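发件列表：城市公共安全讨论组
主题：回复：关于转运站伤人事件的通报，大家可以放心了

各位：

通报我看了三遍，放心不了。先把原帖引在下面，再逐条说。

> 各位邻居好，转一下管理方今天早上的通报：Nurnis 转运站二月发生的持刀伤人事件已经处置完毕，嫌疑人当场被控制，伤者情况稳定。
> 通报说从接警到保安到场只用了39秒，站内安检设备由 Keverard 公司提供，运行一切正常。
> 管理方还说，事发前没有任何异常征兆，属于孤立事件。下一步准备在全站再装208个摄像头，预算已经报上去了。
> 我觉得这个反应速度很可以了，大家不要再传谣，该上班上班。

先说39秒。从哪一刻算到哪一刻？“接警”是有人按下站台上的红色按钮，还是值班室接起电话，还是系统里生成工单？这三个时间点可以差出好几分钟。通报里没有写事发的时刻，只写了处置的时长，那这个数字就没法核对。早上六点多正是换班的时候，当时值班室里有几个人，通报也没提。

再说“设备运行一切正常”。如果安检门正常，刀是怎么带进去的？要么门没有响，要么响了没人拦，要么嫌疑人走的是员工通道，根本没过门。哪一种都值得单独写一段，现在是一句“正常”带过去。我不是说 Keverard 的东西一定有问题，我没有证据，但是由供货方的客户来宣布供货方没有问题，这话我只能听一半。

“没有任何异常征兆”这一句我最不信。去年本列表里就有人贴过，说北侧出口晚上经常有人争吵，报过几次，回复都是“已记录”。记录在哪里，谁看过？如果这些投诉和本案无关，拿出来说明一下就是了。通报一上来就定性为孤立事件，可警方的调查还没有结束，动机也没有公布，管理方凭什么先下结论？

然后是208个摄像头。站里现有的摄像头超过500个，事发时拍到了什么，一个字没提。现有的够不够用都没说清，就先报新的预算，顺序反了。我查了一下公开的招标意向，里面写的是“沿用 Emutero 平台”，也就是说多半不会重新比价。这个我可能理解错了，有懂采购的请指正。

还有人把 Kadrić 路车站的做法拿来当榜样，说那边装完以后案子少了。少了多少，和哪一年比，是案子少了还是立案少了，发帖的人没给出处。我去翻过他们的简报，只看到一张柱状图，纵轴没有标数字，最高那根柱子写着100，不知道是件数还是指数。

我想请管理方书面回答的就四件事：事发和报警各自的时刻；当班保安人数；嫌疑人的进站路线；过去一年北侧出口的投诉记录。涉及侦查不能公开的，写明不能公开就行，我可以等。用“一切正常”来代替，我不接受。

至于“不要再传谣”，提问题和传谣是两码事。我上面凡是不确定的都写了不确定，也请转通报的朋友用同样的标准要求通报。

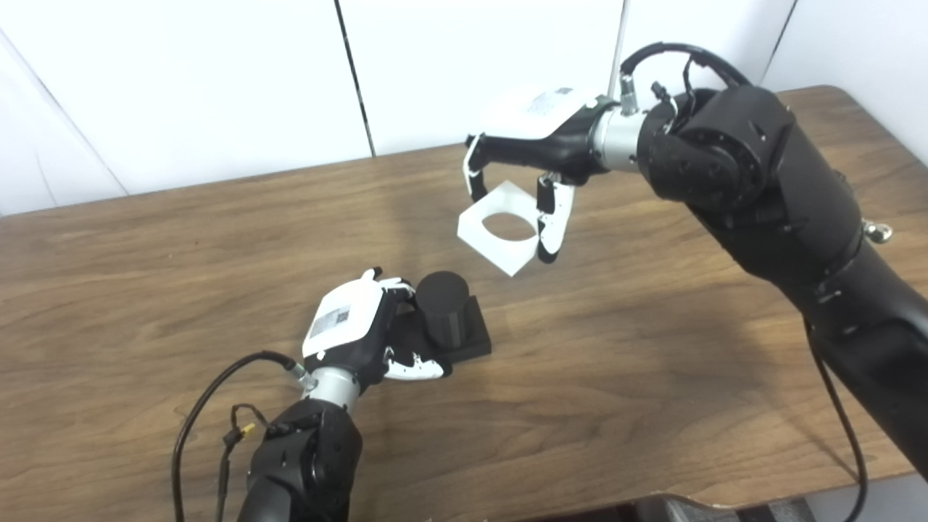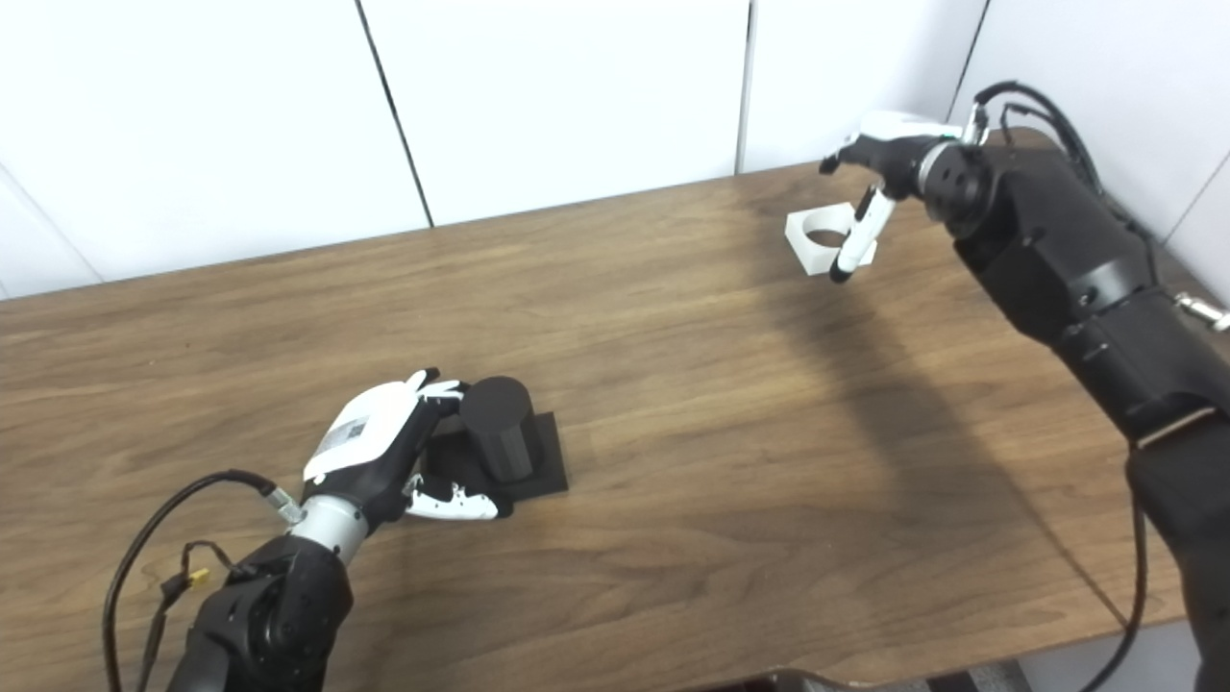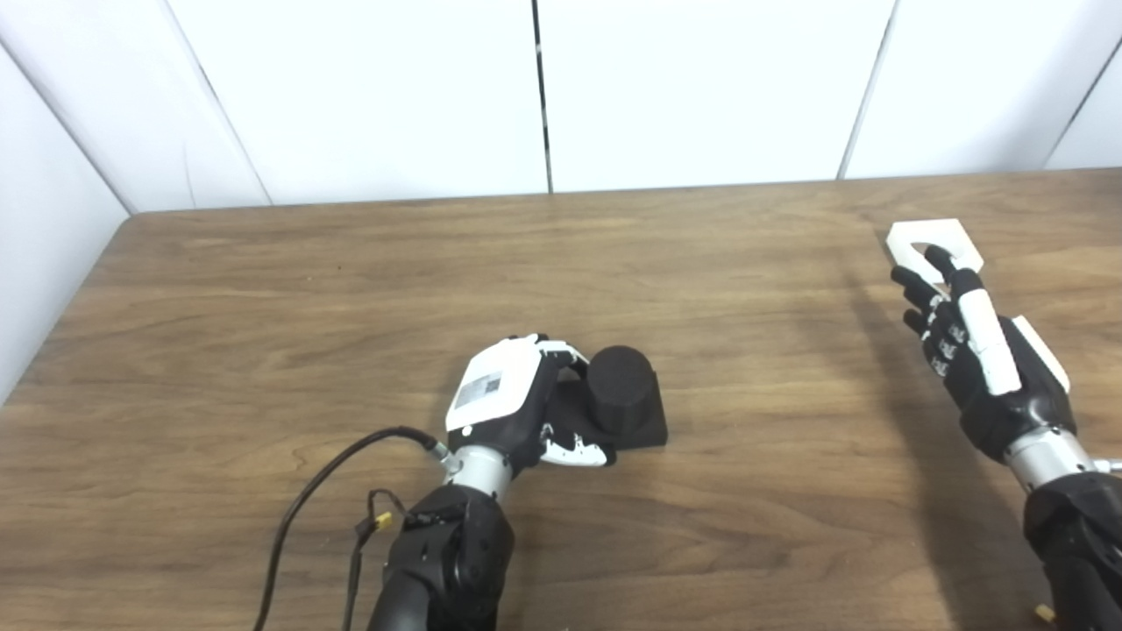
木纹桌面，白色墙板

列表汇编　第39期　第4页

补充一句，有人私信问我要不要联名。我的意见是先不联名，各人以自己的名义去函，内容可以照抄上面四条，回函请贴到列表里，删掉自己的住址和电话即可。如果大家收到的回复一字不差，那也算一种信息。

下次说明会据说还在站务楼一层，时间没有定。定了请谁转一下，我晚上七点以后都能到。

一个每天从北侧出口进站的人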